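Drultance Shop Floor Meeting
Minutes, 22 October 2019
Minutes taken by Coralie Mudgway

1. Previous minutes
Accepted with one correction. The Hapeta order was for 300 pieces, and the last set of minutes gave 40.

2. Metal bins
Aigars Rimkutė presented the quote from Rokden for relining the bins, at 679 per bin. He said the old linings are finished and the supplier promises a long life for the new ones. The minute-taker asked what a long life means in months. The quote does not say. It also uses the word "premium" four times, which did not help.

The meeting went over the condition of the big grey bin. The slanted panel between the upper and lower compartments has lost a broad patch of its light finish and dark grey shows through in scratches. The strip under it is creased. The floor is scuffed bare metal, polished in the middle and duller toward the edges. Whether any of this matters to the workpieces is another question, and the quote does not touch it.
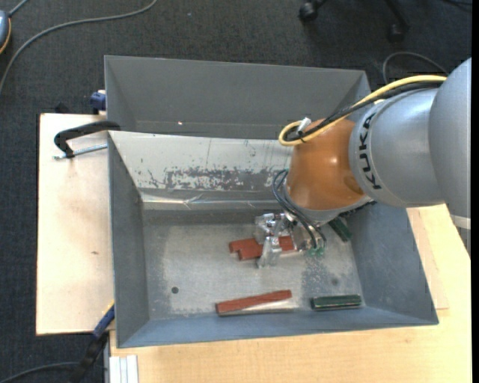
Coralie Mudgway disagreed with spending anything on the floor and said that bare metal is what a bin floor is supposed to be, that scuffs have never sent a part back, and that if flakes from the panel are the worry then the panel should be stripped and left alone. Aigars answered that stripping is a day's work – and Rokden would charge for that too.

It was pointed out that Prakano sold us a coating two years ago on much the same promises. No record of how it held up could be found.

Agreed: no relining for now. Aigars to ask Rokden for a price on the panel alone, in writing, with a figure for how long it lasts. Coralie to wipe down one bin at the end of each shift for two weeks and keep whatever comes off.

3. Labels
Bin labels are still peeling. The new ones cost 42 a roll and are said to be oil-proof. One roll to be bought and tried before anyone orders more.

4. Any other business
The request for a second parts rack was held over again, as no measurements were brought.

Next meeting in November, date to be posted by the time clock.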